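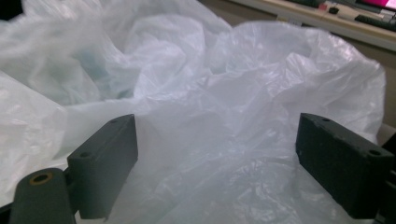
Binik, contributing editor, household goods entries

Plastic bag (thin film). A plastic bag is a container made from thin flexible film, mostly polyethylene, used for carrying, lining, wrapping and storing. White and clear types common in Australian homes. Also called a carry bag, bin liner or, in the larger sizes, a garbage bag, though the terms overlap quite a bit.

Material
Two main films. High-density: thin, crisp, noisy, a bit papery. Low-density: softer, stretchier, glossier. White colour comes from pigment added to the resin before blowing; with little pigment the film stays translucent. Crumpled film holds air between its folds, so an empty bag takes up far more room than its weight suggests. Bright ridges along the creases are just the surface reflecting light and don't indicate the grade.

Sizes
Not standardised. The Hakau household list gives 326 entries for liners and carry bags combined, many of them near-duplicates under different names. Rolls of 50 are usual for kitchen tidy liners. Large liners for wheelie bins come in smaller packs, often 6.

Storage and reuse
Flattened and folded into a triangle, or stuffed inside another bag and hung behind the pantry door. Folding is slower but saves drawer space. Common second uses: lining a small bin, wrapping muddy shoes, covering paint trays overnight. Keep away from babies and small children, suffocation risk.

Disposal
Soft plastics generaly don't go in the kerbside recycling bin, they tangle in sorting equipment. Check with the local council, rules vary. See also Ruchti fold; Bin liner; Brestness catalogue, item 3066 (drawstring types, entry needs work).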